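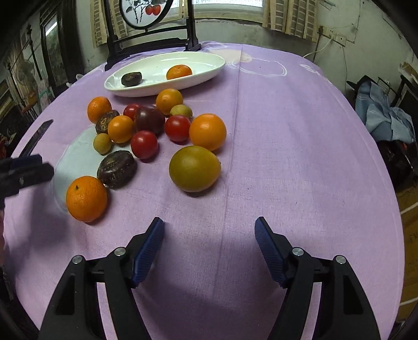
Fruit table, black gripper with the blue pads, jaws open. Plate at the back.

Rerkbridge Shared Workshop — gripper build group
Minutes, March 2020

Six there at the start, one more came in during item 2. Started late, kettle.

1. Last minutes
Taken as read. One fix: the spare bearings were ordered in December, not paid for in December. Payment went through after. Noted.

2. Gripper, hardware
Linkage is on version four. Pins in, silver ones, no more bolts. Play at the jaw tips is better than v3 but still there if you wiggle it by hand. Agreed to live with it for now.
Blue ribbed pads stay. Somebody wanted to try the softer ones again, long discussion, no. The soft ones tore. If anyone wants to print a set on their own time and filament, fine.
Slots in the linkage arms: keep them open, do not fill. Weight matters at the wrist end.
Second gripper is to be brought up to the same spec as the first before anything else gets changed. Left and right drifted apart last time and we lost an evening on it.
Print time for a full pair of jaws is 119 minutes on the Flalteck, longer on the old machine. Please write it on the board if you start one, two people started the same part.

3. Fruit task
Task is still: pick up from the cloth, put on the plate, let go without dragging the plate. Mixed sizes on purpose. Oranges down to cherry tomatoes.
Big oranges okay. Jaws must be full open before you come down or you knock it.
Cherry tomatoes — squeeze limit needs its own setting. Same setting as the oranges is too much. Agreed to set it per item by hand until the Turkari board can do it.
Flat brown ones are the worst. Too low, the tips get to the cloth first. Idea: come in at an angle and tip it up against its neighbor. Idea: longer tips. Going with the angle first, costs nothing.
The big olive-green citrus, pointed end: grab across the middle, not along. Put this on the sheet.
Cloth folds. The long crease catches round things when they roll. Proposal to iron the cloth, proposal to leave it because real tables have creases. Voted, leave it. Four to three.

4. Recordings
1,628 clips on the drive after tidy-up. 54 thrown out, mostly starts with no finish, a few with the wrong label.
Camera on the gripper is the wide one, edges bend and corners go black. Somebody asked again about straightening the picture in software. Left as is, keep the raw files, can be done later.
Please label clips same day. Backlog is not fun for who ever gets it.

5. Money
Servo order from Wysocka, 180 total with shipping. Approved. Split from the kitty, no extra ask this month.
Fruit is to be bought by whoever runs the session, bring the receipt. Nothing over a week old goes back on the table, the smell last time was bad.

6. Space
Cables: tape them down or route them behind the table. Nothing across the walkway.
Window side gets strong light in the afternoon and the tomatoes come up with a bright spot on them. Try some runs with curtains closed, some open, write down wich.

7. Actions
— second gripper to v4 spec, before next meeting
— squeeze settings written up, one line per item, taped inside the tool drawer
— angled pickup, try on the flat ones, 20 tries minimum
— servo order placed
— label backlog cleared

8. AOB
Door code changes at the end of the month. Vacuum bag is full. Calipers missing from the small drawer, please look in your bags.

Next meeting same place, same time. Bring own mug.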